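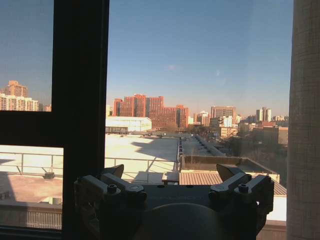
Start with the glass

Open the curtains all the way and dust the frame before any water goes near it. A dry brush gets into the corners where the bars meet. Go over the panes with a damp cloth, then a squeegee, top to bottom, and wipe the blade after each pull. Low sun on the buildings opposite makes the glare strong enough to hide streaks, so check the glass again from the side.

Sills

Wipe the sill last, when the drips have landed. Use a cloth that is wrung out hard and dry the back edge by hand. Keep cleaner off wood unless the label says it is safe. On a glossy dark sill, finish with a dry cotton rag.
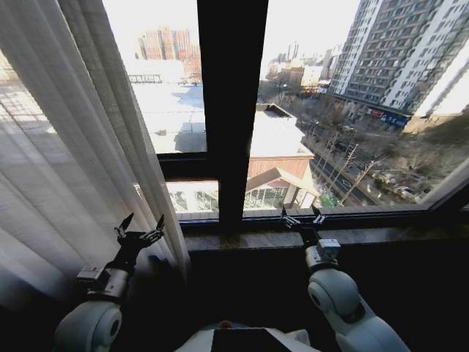
Washing sheers

Shake each panel outside first. Take off the hooks and put the panel in a mesh bag. We use Zinis liquid on a cold, gentle cycle, with no softener. Wash two panels at a time at most. Skip the dryer and hang them back up damp so the folds drop out under their own weight. A heavier linen curtain gets its own load, and check the tag for shrinkage.

Hems should clear the sill and anything on it. If you are cutting new panels, add 4 inches for the bottom hem and pin it for a night before you sew.

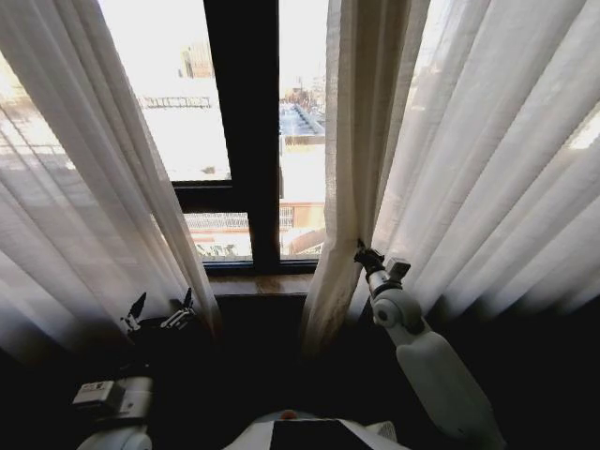 Pull sheers from the side edge, low down, and move one panel at a time. Yanking from the middle stretches an open weave, and the threads do not go back. If a panel sticks, look at the track. A rub of candle wax along the runners usually frees it. Snags can be eased back with a blunt needle. Do not snip them.

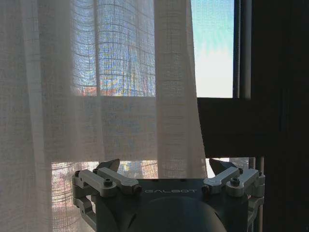 Nartey Housekeeping Team

Questions about curtain tracks and spare hooks go to the supply desk, extension 157. Hooks come in bags of 80.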